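6. Household task module: sorting and put-away

6.1 Scope

This section covers set-up of the put-away task on a two-armed Vunder unit using the Movby task software. It applies to light household items moved from an open work surface into open trays. Folding, wiping, pouring and anything involving glassware are outside the scope of this release. See section 9 for the list of chores tested and not supported.

Operators coming from shop-floor equipment should note that household sorting is a harder job than it looks. A fixture on a production line presents the same part in the same place every cycle. A kitchen bench does not. The software handles moderate variation in item position, but it will not recover from every dropped or rolled item, and a person must be on hand to clear the surface.

6.2 Before you start

1. Confirm that the emergency stop is within reach of the operator and has been tested that day.
2. Clear the work surface. Remove cords, cloths and loose paper.
3. Check that the surface is level and has a matte finish. Glossy benchtops cause false edges in the tray detection step.
4. Open the Movby console and load the profile PUTAWAY-2. Do not use PUTAWAY-1 with units serviced after June; the joint limits differ.
5. Run the arm check. Both arms must report READY.

CAUTION: Keep hands and sleeves clear of the surface while the arm check is running. The arms may move without an audible warning.

6.3 Placing the trays

1. Place the two trays on the right side of the work surface, next to each other.
2. Leave the left side clear. Items to be sorted are placed there in section 6.5.
3. Select DETECT TRAYS. Each tray is outlined on the console and assigned a number.
4. If a tray is not outlined, move it further from its neighbour and repeat step 3.

Note: Trays do not need to be square to the surface. The detection step accepts a moderate tilt. A tray whose floor is close to the colour of the surface may be found by its walls only — this is acceptable, provided the outline on the console is closed.

Note: Tray walls must be rigid. Fabric organizers and wire baskets are not recognized.

6.4 Simulated run

A simulated run is mandatory after any change of tray, surface or profile. It takes 11 minutes at the default setting.

1. Select SIMULATE and set the number of trials to 200. For a first installation, use 400.
2. Compare the layout in the preview with the real work surface. Correct any difference before continuing.
3. Watch the space between the arms. Most faults at this stage are arm-to-arm contacts or contacts with a tray wall.
4. When the run is finished, open the log and note the number of completed placements.

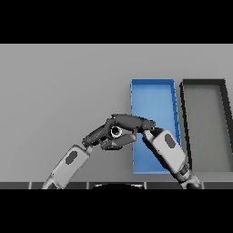

Figure 6-3. Simulation preview: both trays empty, arms extended over the work surface.

Code 137 in the log means that the hands came closer together than the set clearance. Increase the clearance by one step and repeat the run. If the code returns, move both trays away from the arm bases.

6.5 First run with real items

1. Start with one rigid item, such as a plastic cup or a wooden spoon.
2. Place it on the left side of the surface, clear of the trays.
3. Set the speed to LOW and select START.
4. Add a second item only after the first has been placed correctly five times in a row.

CAUTION: Results in simulation are not a guarantee of results on the bench. Soft items in particular — socks, tea towels, sponges — behave differently under grip and are picked up less reliably. Do not leave the unit unattended.

6.6 Reporting faults

Save the log and send it to Didenko support with the profile name and the tray dimensions. Units installed through Lusturska should be reported to the installer first.

Section revised March 3, 2025.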